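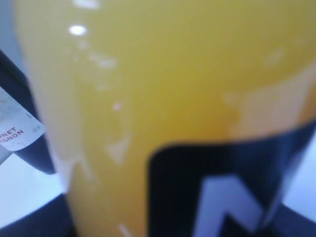
Ticket 71: Resident portal shows incorrect villa area and handover status

Status: Resolved
Priority: 2
Project: Jamgate Villas, Phase 3
Reported by: Buyer Services, Amin Estates
Assigned to: Novex Property Systems, support desk
Category: Listings and unit records

Summary of the issue
Buyers in Phase 3 who signed in to the Mindley portal saw the plot area of their villa where the built-up area should appear. The handover status for the same villas was shown as "Reserved" although the sale agreements had been registered. Buyer Services received complaints from several households and asked that the records be corrected before the February payment notices were issued.

Units affected
40 villas in Phase 3. Records for the earlier phases were checked and found to be in order.

Troubleshooting log

09:10 Ticket received. The support desk opened one of the reported records and confirmed that both area fields carried the same figure. The signed floor plan on file showed the correct built-up area.

09:45 Portal cache cleared for the reported unit. No change.

10:20 Unit sheet supplied by the sales office compared with the import template. The sheet contained an additional column for terrace area, placed ahead of built-up area. The import had read the columns by position and had therefore placed values in the wrong fields.

11:05 Buyer Services asked to confirm which sheet should be treated as final. Payment notices for Phase 3 placed on hold.

13:30 Confirmation received. The final sheet is the one attached to the registered agreements. Terrace area is to be stored separately and is not to be added to the built-up area.

14:15 Template amended to match columns by heading. Test import completed on 2 units. Areas displayed correctly, but handover status remained "Reserved."

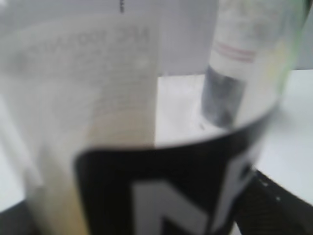 Will the incorrect area change the amount a buyer owes?
The amount due is taken from the registered agreement and is not calculated from the area shown in the portal. Buyers should continue to follow the payment schedule attached to their agreement.

14:50 Status field examined. Registration dates had been entered in the notes field, which the portal does not read. Dates moved to the registration field for the test units, and the status changed to "Registered" after the next refresh.

15:40 Full import run for Phase 3. Import report showed no rejected rows.

16:25 Buyer Services compared the portal records with the signed floor plans and accepted the correction. Hold on payment notices released.

Cause
Change in the layout of the unit sheet without a matching change in the import template, together with registration dates recorded in the wrong field.

Action required from the sales office
Use the amended template for all future unit sheets. Send any proposed change in layout to the support desk before the sheet is uploaded. Enter registration dates in the registration field only.

Related tickets: None
Ticket closed 16:40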